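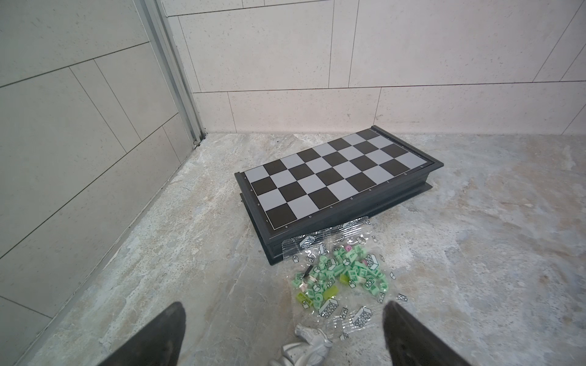

Tikum floor pickup cell: setup and maintenance notes

Maintainer: Bríd Tully
Last revised: December 30, 2019

Scope

These notes cover the single-arm cell used to record the Tikum floor pickup set. They describe how the arm is mounted, how the wrist camera and fingers are fitted, and what to check between sessions. The layout of the data files is covered in a separate file, FORMAT.txt. Training code is not included.

Hardware

Arm: Widham six-axis, on a low cart with locking casters
Gripper: Jundier parallel gripper, two black tapered fingers with rounded tips
Camera: small fixed-focus color camera on the wrist bracket, facing the fingertips
Controller: Espinoza cabinet, firmware branch 2
Work surface: tiled floor, no mat

The cart puts the arm base low enough for the fingertips to reach the floor with the wrist pointing down or tilted forward. Lock all casters before powering the drives. If the cart moves after calibration, the calibration is void.

Objects

Items are household goods and toys placed directly on the floor. They include a folding magnetic chess board, handled closed, loose chess pieces, and small mint green building pieces kept in a clear printed plastic bag. Bags stay bagged. Do not empty one onto the floor unless the task sheet says so.

Glossy pieces such as the silver-white knight give bright highlights. Leave the exposure fixed and move the lamp instead. Clear film does the same thing and is worse under a direct lamp.

Finger installation

1. Power down the gripper at the cabinet. The arm brake stays on.
2. Remove the old fingers and wipe the carriage faces with a dry cloth.
3. Fit the new pair with the flat sides facing each other. Start both screws on each finger before tightening either.
4. Power up and run grip_home. The fingers should close until the tips touch along their full width.
5. If light shows between the tips, loosen the right finger, close the gripper, and tighten again while closed.
6. Reset the cycle counter.

Inspect the tips every 500 cycles and replace the pair at 1000. Replace both fingers together, even if only one is worn. Tile wears the tips faster than a bench top does, and the rounded end starts to go flat on the outer edge first.

Camera

The bracket has one correct position, set by a pin. Both fingertips must be in view with the gripper open, entering from the lower corners. If one finger shows much more than the other, the bracket is off the pin. Seat it again before touching the calibration.

Wipe the lens cover with a lens cloth at the start of each session. Check the cable loop at the wrist by turning joint six slowly to both limits. The old clip let the cable ride over the bracket and was replaced in March. Carts with the old clip should not be used.

Floor height

Run floor_touch at the four marked points. The routine lowers the closed fingers until the force limit trips and stores the height. Accept the result if the points agree within 2 mm. If they do not, look for a tip resting in a grout line and repeat that point slightly to one side.

Thin items are the reason this step is strict. A loose edge of plastic film needs the tips nearly on the tile, and a height that is wrong by a little will either miss the film or trip a stop.

Known faults

E-stop on first descent: stored floor height is from another site. Run floor_touch.
Grip reports closed with an object held: zero offset lost. Run grip_home with nothing between the fingers.
Image freezes while the arm moves: wrist connector not fully seated. Push until it clicks, then restart the camera service only.
Fingers chatter on the tile - lower the approach speed before changing the force limit.

Not covered

Arm gearbox service and brake replacement are done by Widham. Do not open the joint covers.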